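Introduction to Robot Manipulation – Handout for Lab 4
Reaching and grasping in simulation
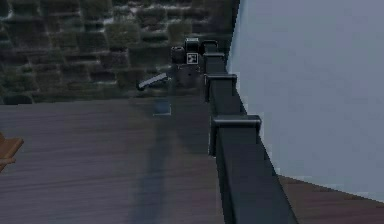 In Lab 3 you moved the joints one by one with the sliders. Now the arm must find its own way to the object. We continue to work in the Hatusik simulator, with the same arm model, so please do not install a newer version in the middle of the course.

1. The target
The target is a small, low square on the floor. Its position changes at every reset. You receive the position in the world frame, and the first task is to convert it to the frame of the arm base. Last year many groups forgot this step and their arm went to the wrong side of the room.

2. The marker
The gripper carries a square marker on its front face. We use it to check the pose that your forward kinematics gives. Write both values in your log. If they differ by more than 2 cm, look first at the order of your rotations.

3. Approach
Divide the motion in two parts. First go to a point 15 cm over the target, then go down slowly. A straight line in joint space is not a straight line in the room – the finger can touch the floor before it arrives. The walls are also collision objects, and so is the chair.

4. Limits
One episode has 600 steps. If the arm is not at the target by then, the episode counts as a failure. Use seed 567 for the run that you hand in, so that all groups have the same sequence of targets. For your own tests any seed is fine.

5. What to hand in
– the code of your controller
– the log file of the run
– one page of text about the failures and what you think is the cause

Groups may have up to three students. Send everything to Emília Štěpánek before the end of April. Questions about the simulator go to Riaan Zulu, who has office hours in the Moodley room after the lecture.

Remark on the solver: the inverse kinematics function can return an elbow position which is correct but not useful. Give it the current joint angles as the starting guess. We will come back to this in Lab 5, together with grasp force.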